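Home Journal Current Issue Back Issues Authors Subscribe Search

3. Packaging in the household: what comes in and where it waits

3.1 The stopping place

When we began visiting homes for the Livbridge study, we had a fairly tidy idea of what we would be looking at. A parcel would come through the door, somebody would open it, the contents would go to wherever contents go, and the wrapping would be thrown out or put by for another day. We had even drawn this as a row of boxes with arrows between them, and I am a little embarrassed to say how long that drawing stayed pinned up over my desk. The people who took part were kind enough to let us into their kitchens, hallways and spare rooms at all hours, and by the end of October the drawing had to come down.

What we had left out was the waiting. In the 23 homes we visited, wrapping very seldom went straight from the hand to the trash. It was set down first, on whatever happened to be close, and it stayed there while the day went on over the top of it. We came to call this spot the stopping place. In one home it was the end of the ironing board, in another the lid of the piano, and in a good many it was a windowsill or the floor just beneath one, where the light is good for reading a label or picking at a stubborn seam.

Courier bags turned out to be the great stayers among all the kinds of wrapping we recorded (see Figure 3). A cardboard box is a nuisance from the moment it is empty. It takes up room, people trip over it, and sooner or later it gets flattened. A plastic bag asks for so little space that it can be left on top of another thing and go on resting there quite happily, and the thing underneath, which may have its own proper use, becomes for a time a kind of shelf.

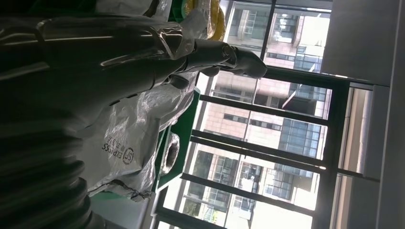 Figure 3. A crumpled courier bag, its printing still readable, on top of a green object near a window. Source: Livbridge household study, image archive. Photo credit: Olline / A. Lapointe.

The bag in Figure 3 has the look we met over and over. The plastic is shiny and thin enough to let some light through, it has folded every which way, and the edge near its lower end is torn and gathered. The word "EXPRESS" and the circular "SF" mark are still plain to see. We mention the printing with some care, for it mattered more to our households than we had guessed. Several of them told us that a bag with its lettering showing felt like something that "still had business to do," while a bag turned inside out was easily given over to holding shoes or lining a bin.

The color and feel of the neighboring things mattered too, though in a quieter way. Malhotra argues that people sort by eye long before they sort by hand, and our visits bear this out nicely. White plastic on a bright green surface is hard to miss, and people who kept their stopping place on a strong color tended to clear it sooner. Where bags were put down on pale countertops or on other bags, they could go unnoticed for 9 weeks or longer (this was our record, and the household in question was very good-humored about it).

3.2 Clearing

Clearing, when it came, usually came all at once. A visitor was expected, or the window needed washing, or a plant had to be moved nearer the glass, and off went everything together. Umstead's older survey of 1000 homes treated this sort of clearing as a weekly chore, and it may well have been one then. Among our households it followed the arrival of guests far more closely than it followed the calendar, and one mother of twins laughed out loud when we asked which morning she did it.

We also noticed that the bag was often the last item to be dealt with, even when it had been lying on top. People would lift it, look at it, smooth it a little, and set it aside again while they saw to the heavier things. The same small pause came up in the diaries, where the entries for bags were longer and more undecided than those for boxes, and it is to the diaries that we turn in the next section.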